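Cómo escribir un ensayo sobre un personaje literario sin repetir lo que ya dice todo el mundo

Desconfío de las guías que prometen un buen ensayo en cinco pasos. Esta tiene unos cuantos, pero ninguno sirve si no has leído la obra entera. El resumen de internet no cuenta, y se nota mucho más de lo que crees.

Paso 1. Elige una escena, no un tema
"La culpa en Raskólnikov" es un tema. También es el título de media clase. Busca una escena corta que te incomode o que no acabes de entender, por ejemplo la visita en que Sonia le lee el pasaje de Lázaro. Léela dos veces y apunta qué frase te hace dudar.

Paso 2. Escribe una tesis que alguien pueda discutir
Si pones que Raskólnikov sufre por lo que ha hecho, ¿quién te va a llevar la contraria? Prueba con algo más arriesgado: que en buena parte de la novela le duele más haber fallado como hombre extraordinario que haber matado. Puede que tu profesor no esté de acuerdo. Mejor, así leerá hasta el final. 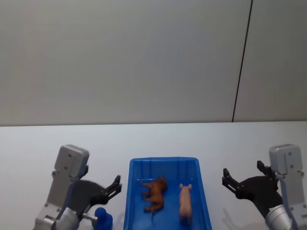
Foto: Yevhen Maksymiv / Vundard

Paso 3. Cita poco y comenta mucho
Se suele recomendar una cita por párrafo. No sé de dónde sale esa regla y no me la creo. Una cita de una línea puede dar para media página si te fijas en los verbos, en quién habla y en lo que calla. Tres citas seguidas sin comentario solo demuestran que sabes copiar.

Paso 4. Busca lo que te contradice
Vuelve al libro con la tesis escrita y localiza el pasaje que peor le sienta. En este caso, el epílogo. Dedícale un párrafo completo. Si tu idea no lo aguanta, cámbiala ahora, aunque fastidie.

Paso 5. Revisa con tijera
Deja el texto reposar 24 horas. Después tacha "desde el principio de los tiempos", "el autor nos quiere transmitir" y cualquier adjetivo que elogie la novela. Dostoievski no necesita que lo llames magistral.

Sobre los correctores automáticos: pillan tildes y concordancias, y ahí se acaba mi entusiasmo. Te marcarán como error una frase larga que funciona y darán por buena una que no dice nada. Lee en voz alta y corrige donde te quedes sin aire.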